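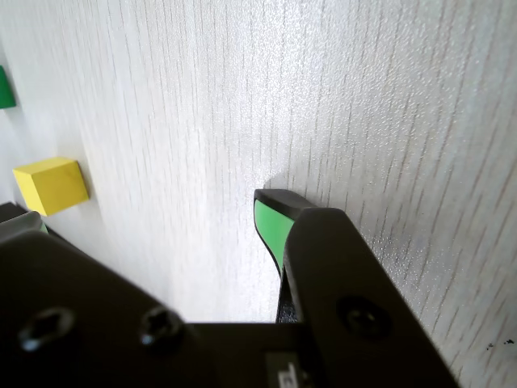
I grew up with a kitchen table you could do anything to. You could cut bread straight on it, spill ink on it, park a hot pan on it if you were quick about it. My father once fixed a bicycle chain on it and my mother only complained about the smell. By the time I was ten it had so many dents and rings that one more made no difference, and I think that's the reason I liked sitting there so much.

So I have feelings about tables, and the feeling I want to argue for is this: we have gotten way too precious about them.

I've been thinking about it since February, when I went shopping for a new one. I live in Stusham, where there are exactly 2 furniture stores, and one of those mostly sells beds. In the other one a very nice salesperson walked me past a table called the Runis (they all have names now, like yachts) and told me it cost $727. Fine, tables cost money. But then she gave me the care leaflet! No hot dishes without a mat. No cold dishes without a mat either, on account of the condensation. Wipe with a soft cloth only. Avoid direct sun. Avoid lemon juice. I eat a lot of lemons and I have a window, so the Runis and I were never going to make it.

The next one over was the Partanen, which was cheaper and had one of those surfaces printed to look like wood. I know you're supposed to sneer at these. I have friends who will knock on a tabletop in a restaurant and make a face if it doesn't sound right. And I used to do that too, a little. But I asked what I could do to it and the answer was, more or less, whatever you want. Homework, pizza, glue, a kid with a fork. I stood there with my hand on it and felt something close to relief.

I'm not saying fake wood is prettier than wood. It isn't, and if you look long enough you'll find the spot where the pattern repeats and then you'll never stop seeing it (sorry). My point is that a table's job is to be in the way of things. It's where the mail lands. It's where you put the bags down, and where the arguments happen, and where somebody does their taxes at eleven at night with a bowl of cereal next to the receipts. A surface that makes everyone nervous can't do that job, however lovely the grain is.

There's a house museum an hour from me with a table in it dated 1691. I went back to look at it after all this. They've got a rope around it, naturally, and a little card about the joinery. What I noticed this time was how beat up it is. There are knife cuts all along one side and a black burn the size of a saucer, and whoever made that burn presumably said a bad word and carried on with dinner. It got used hard for generations and then one day it got a rope. I'd rather have had it before the rope.

People say the answer is to buy the good one and just relax about it. I've tried that! I had a nice oak table for a while in my thirties and I told everybody who came over not to worry, and every single one of them could hear that I was worried. One friend started bringing her own coaster. You can't relax on purpose, at least I can't, not about something I'm still paying off.

And I'll go further, even if it gets me letters. I think the coaster has done real harm to conversation. You're in the middle of a story, you reach over to put your glass down, the host's eyes follow your hand, and the story's gone. I've seen it happen to good storytellers.

If you love fine furniture and you oil yours every spring, great, I'd love to come and look at it. Put it in the hall. Put a vase on it. But the one in the kitchen should be the one you don't care about, or the one you care about so much you've let it get ruined.

In the end I didn't buy either of the ones in the store. I got a secondhand Skurier for $80 from a couple across town who were moving, and it came with somebody's initials scratched into the underside and roughly half a leg's worth of wobble. I've got a folded piece of cardboard under the short leg. Last night I put the soup pot right down in the middle of it.

Search this site
Enter keywords

Recent posts
In defense of the ugly armchair
Why I stopped ironing tablecloths
Open shelves and other things that collect grease
The drawer where the batteries live
Guests should be allowed to do the dishes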